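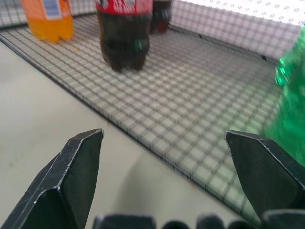
1 May 2025

Up at six to get the early bus to Sudow. Rain until about ten, then bright but cold. The path behind the church was too soft to walk on so I went round by the road, 3 miles instead of two.

Paid the deposit on the allotment at last. Plot 248, at the far end past the water tank. The last people left a lot of bindweed and a heap of broken pots, but the soil is dark and comes up well on the fork. I cleared a strip by the fence and stopped when my back started. Must ask whether the shed door can be rehung or if I have to pay for that myself.

Lunch at Caketetti. Cheese scone and a pot of tea. They have put the prices up again and moved the tables closer together, so you hear everyone's business. Two women were talking about the bypass the whole time.

Went on to Grudari for seed potatoes but they only had a small bag of a late sort left. Bought it anyway, plus onion sets and a ball of green twine. They won't be ready before September.

Letter from Farahani about the boiler when I got in. £545 for the new part and fitting, or £739 with the pump done as well. I will ring them tomorrow - the pump has been noisy since Christmas and I would sooner have it all done in one go.

Soup for supper. Hands sore. Bed before ten.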